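How to respond to a consultation on a military airfield

By Ourania Stergiou
Last updated 10 Apr 2019

When a defence ministry wants to change how an airfield is used, it will usually publish a set of documents and invite comments before a closing date. The change may be a longer runway, a new type of aircraft, a foreign squadron moving in, or more flying at night. This page explains how to read the documents and write a response that has to be dealt with properly. It is based on the three rounds held over Mirnden airfield and one over the range at Skitano, so some of the details will differ where you live.

Before you start

You will need the consultation notice, the main report, and the noise maps if there are any. The notice is short and tells you what is being decided and by whom. Read it twice. At Mirnden the second round covered only the flying hours, and a large share of the responses were about whether the foreign squadron should be there at all. That had been settled between the two governments the year before and the people reading the responses had no power over it. Those letters were logged as out of scope.

If your objection is to the basing itself, write to your member of parliament or to the parliamentary group that looks at defence treaties. You can do this as well as responding to the consultation. Keep the two letters separate.

Step 1. Find out what kind of decision it is

Look for the legal basis, normally in the first or second paragraph of the notice. It will be one of these:

A planning decision, where something is to be built on the ground.
An airspace decision, where routes, heights or hours are to change.
A decision under a basing agreement, where the host government is asked to consent to something the visiting force wants to do.

The third kind is the hardest to influence. The host government may be obliged only to "take note" of local views. Respond anyway. Dexter Escobedo, who handled responses for the district during the Golletora harbour dispute, told me that the summary of local views was the only paper the minister's office read from start to finish.

Step 2. Read the main report in the right order

Begin with the section on assumptions, which is often an annex near the back. It tells you how many flights were used for the noise work, which aircraft were modelled and at what times of day. Then go to the conclusions and see whether they claim more than the assumptions allow.

The first Mirnden report ran to 159 pages. The flight figures were in a footnote to annex D. They were averages taken over a whole year, including the weeks when the runway was closed for resurfacing. Jolán Boros spotted this and asked for the figures with the closed weeks left out. The ministry published them in the next round.

Make notes with page and paragraph numbers as you go. You will want them in step 4.

Step 3. Ask for what is missing

If something you need isn't in the documents, write to the contact address and ask for it. Ask early. Give the document's title and date if you know them, and say that you need it in order to respond. Things worth asking for are the basing agreement itself (the public part), the monitoring results from earlier years, and any study the report quotes but doesn't attach.

Some material will be withheld on security grounds. You are entitled to be told that it exists and is being withheld, and in most places you can ask for a version with the sensitive parts blacked out. Don't hold up your response while you wait. Send what you have before the closing date and state in it which documents you have asked for and not received.
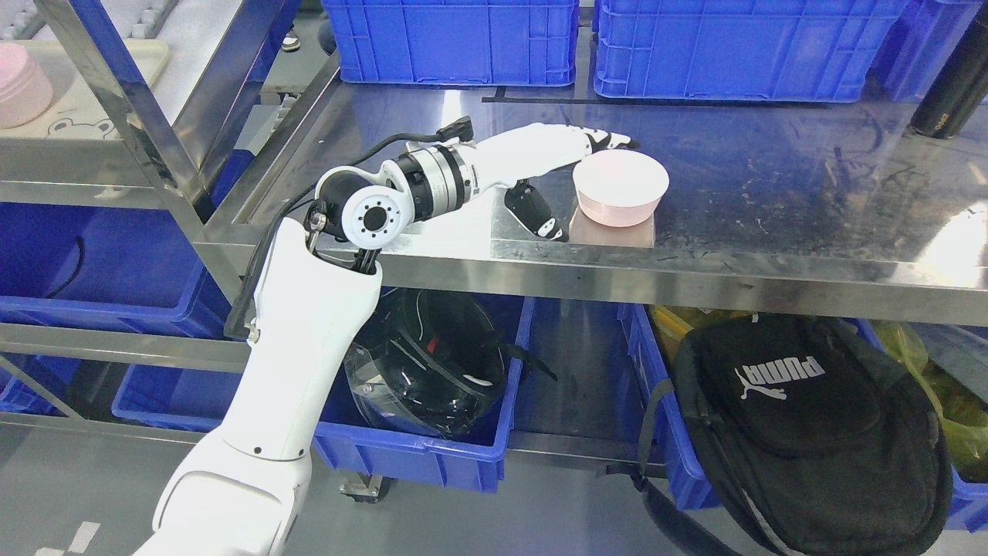

Can I respond if I don't live near the airfield?

Anyone can send a response, but give your interest in the matter in the first few lines. Working, farming, sailing or sending a child to school in the area all count, and so does living under a route that the aircraft will use to get there. At Skitano the range itself is remote and most of those affected were under the approach over the valley, well outside the mapped area.

Step 4. Write the response

Keep it under 8 pages. A response of two pages is fine if it makes its points clearly.

Put your name, address and interest at the top, then the reference number of the consultation. Say in one sentence whether you support the proposal, oppose it, or would accept it with conditions. After that, number your points and give each one its own paragraph. A useful paragraph says where in the report the matter appears, what you think is wrong or left out, and what you want done.

A weak point: "The noise will be unbearable."

A stronger one: "Paragraph 6.4 gives daytime averages only. My house is 400 metres from the end of the runway and I work night shifts. Please publish the figures for individual flights, and say how many will take place after ten in the evening."

Avoid copying out a standard letter. In the second Mirnden round 300 identical letters came in and were counted as one response with many signatures. They weren't ignored, but they were answered with a single paragraph. If your group has agreed wording, use it for the main demand and write the rest yourself.

Step 5. Ask for conditions

Even if you oppose the proposal outright, include a section on the conditions you would want if it goes ahead. People dislike doing this and feel it gives ground. Put a line before it saying that it does not change your objection.

Conditions that have been granted elsewhere include limits on night flying, a ban on hovering near schools in exam season, fixed noise monitors with published results, and a named officer who has to answer complaints within a set time. Ask for the condition to be written into the decision or the agreement. A promise made by the base commander at a public meeting lasts until the next commander arrives.

Fiachra Ó Conaill has compared the conditions at several bases and his advice is to ask for a review date above all else. An arrangement with a review date has to be justified again.

Step 6. Send it and keep proof

Send it by e-mail and ask for a receipt. If you post it, pay for proof of delivery. Keep a copy with the date on it. If there is an online form, write your response in a separate document first and paste it in, as the forms tend to time out and some cut long answers short without warning. The Golletora form did this to several people in March.

Step 7. Check what was done with it

After the closing date a report on the responses should be published. The Mirnden one was written by Kavanagh, the consultants who had also run the meetings. Look for your points in it. They may be grouped with others under a heading, and this is normal. If a point has been left out or changed in meaning, write within the time allowed for corrections and quote your original paragraph number.

If the decision goes against you, there is usually a short period for a legal challenge on the grounds that the process was not followed. Dardo Bustos keeps a list of solicitors who have taken on this sort of case and will pass it on to groups that ask. Contact one before the decision comes out if you can. The period starts on the day of publication, and public holidays are included in it.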